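Friday night at the Matwood shop, two arms and a lot of cable

The builder wants the talking done fast, theres a gripper to retune. "It was meant to be a weekend thing. I'm at about 70 evenings."

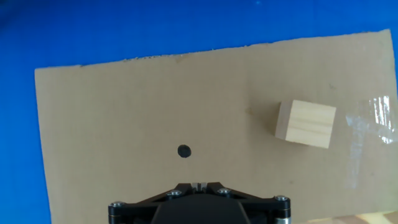
The wiring ate most of September. "Cables first, code later. I did it backwards."

Parts came to 820 dollars over plan, mostly brackets from Trinis.

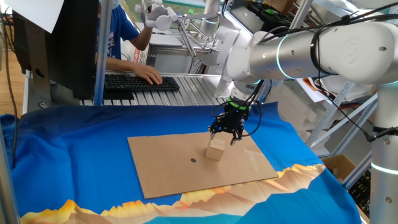
Control is by hand for now, no scripts. Lag was the big fight - "you move, it thinks, it moves." The work end stays simple on purpose: a wood block, cardboard on a blue cloth, one dark dot to aim for. "If I can't do that I can't do anyting."

Next job is grip force. "Too soft and it slips. 20 more tries, then I change the pads."
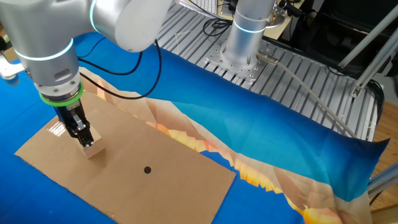
What's next

Logging, then a second gripper. "And a better chair."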